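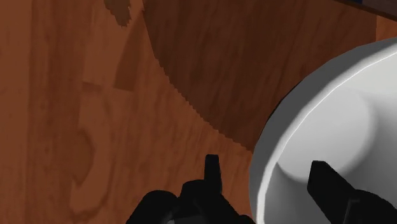
My sister's view, when I told her I was giving up the car, was that I would have another one by December. A commenter under my last post said much the same, only with more detail: the buses would be fine until the clocks changed, then I'd miss one in the rain with two bags of shopping and be on the Standik website that same night, looking at small hatchbacks.

Neither of them was right, though the commenter came close. I did miss a bus in the rain with two bags of shopping. I walked home and the bottom of one bag went at the corner by the chemist. I picked the tins up and carried on.

It's now 5/24/23 and I've had long enough without a car to write down what it has been like. I said I would, so I'm doing it.

The money first, as that's what most people ask. The last full year I had the car it cost me £1,834, and that's with no big repairs. That covers insurance, tax, the MOT, petrol, a tyre and the parking permit, which has gone up again. I sold it through Standik for less than I wanted. They knocked £210 off for a scrape along the passenger door that I had stopped noticing. The man who came to collect it was polite and had the paperwork done in the time it took to boil the kettle.

What I spend now varies. A weekly bus ticket if I'm going into the office, nothing much if I'm not. A taxi every so often. The train to see my parents is the dear one, and I have learned to book it early and to take the slow service that stops everywhere.

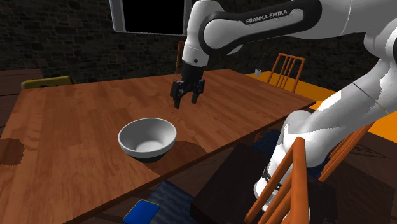
The walk to work takes me 40 minutes if I go along the canal and a bit less by the main road. I thought I'd use the main road most days and I hardly ever do. The canal path floods at the low bit under the railway bridge, so after heavy rain you have to come up the steps and go round by the tile warehouse. I've bought proper boots. They're made by Kerekes, they were too stiff for the first fortnight, and I have no complaints about them now.

Shopping has changed more than I expected. With the car I did one large shop and threw a fair bit of it away. Now I buy what I can carry, usually on the way home. The greengrocer on the parade shuts at half past five, so some days I miss him and have to make do with the supermarket. I get the heavy things delivered once a month — cat litter, washing powder, potatoes if I remember. The delivery charge annoyed me at the start and I've stopped thinking about it.

The number 6 bus deserves a paragraph. On paper it's the one I need for everything: the dentist, the swimming baths, the tip (you can't walk into the tip, which I found out by trying). In practice it comes in pairs or it doesn't come at all. I use the Florkeo app for live times and it's good on every route except that one. I've written to the bus company twice and had the same letter back both times.

Two things I do miss. One is going to the coast on a whim on a Sunday, as there isn't a Sunday bus and the station is four miles short of the beach. The other is lending the car out. I used to be the one people asked when they had a wardrobe to move. Now I'm the one asking, and I don't like it much.

I joined the Federo car club in the spring so I could hire something for the odd weekend. So far I've used it once, to take an old mattress to the tip. The car smelled of somebody's dog but it started first time, and the bay is only two streets away. I'll put the costs up when I've had a few more goes with it.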